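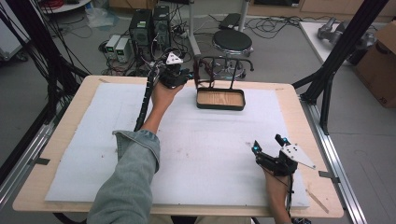
Okay, notes for session 5, the one on setting up a work surface, for everybody who was in the room and for the few of you who had to miss it. I talk fast and I know it, so I've written down most of what I said. The big subject this time was the ground sheet, meaning the plain layer you put down before any sorting or folding or wrapping gets started. I like a white one, big enough to cover most of the table but still leave a border of pale wood showing all the way around. That border is your friend! It tells you where the table stops before your elbow finds out, and it gives you somewhere to park the stuff that hasn't earned a place on the sheet yet.

Now, about marks. White shows everything, and mine has a greyish smudge and a couple of other faint spots on it, and I still use it. A sheet for working on doesn't have to be pretty. What I do care about is that you look it over before you put anything light-colored down, especially fabric or good paper. If a smudge comes off on your finger, swap the sheet. If it doesn't, carry on.

Edges came up a lot in the discussion. Somebody asked if the sheet has to be cut perfectly square, and no, it really doesn't. Mine has a left edge that wanders a bit and I've never lost any sleep over it. If you're measuring against the sheet, though, pick the straightest side and work from that one every time. (I learned this wrapping orders for the Lollport winter market, where I measured from a different side for every single box and ended up with a pile of paper in sizes that fit nothing.)

Where to put the rack

I keep a rack at the far side of the table, a bit right of the middle. Black tube frame, a bar across the top, and a tray for a base with a wood-grain bottom. Small things that go missing go in the tray: clips, rings, the little scissors. The bar is for anything you want hanging in sight while you work. I went through a phase of keeping it up front, right by my stomach, and I spent the whole time reaching around it. Far side is better. You look at it more than you touch it.

If you're left-handed, try it a bit left of the middle and see how that feels. Move it a hand's width at a time and do a few minutes of real work before you move it again.

Sleeves

Yes, this gets its own heading. Wide cuffs drag. I love an old denim shirt and I'm not going to tell anyone what to wear, but a big open cuff will sweep a row of buttons off the table faster than a cat. Roll it twice or pin it. Same goes for scarves and long necklaces.

Clearing as you go

We did the Drodadard sorting kit in class, which has 456 pieces in the full box, and most tables got in trouble at the same point. Everyone tipped the whole thing out at once. Please don't! Tip out a handful, sort it, put it away, tip out the next. Your sheet should never be so full that you can't see white between the piles. The Skusus kit is bigger (700 pieces) and we'll get to it in July, so practice on the small one first.

A few of you asked about my own record, so fine: the most I've ever sorted on one table was 2344 beads for the Khổng studio, and it took me two evenings and a lot of tea.

To do before next time

Set up a sheet on whatever table you have at home. Kitchen table is great, a desk is fine, a bed is a terrible idea.
Leave a border on all sides.
Pick one upright thing to hang or stand stuff on and try it in two places.
Write me three or four lines on which place you liked and what kept getting in your way.

Bring your sheet along, rolled up if you can, because folded ones have creases and beads love to sit in a crease.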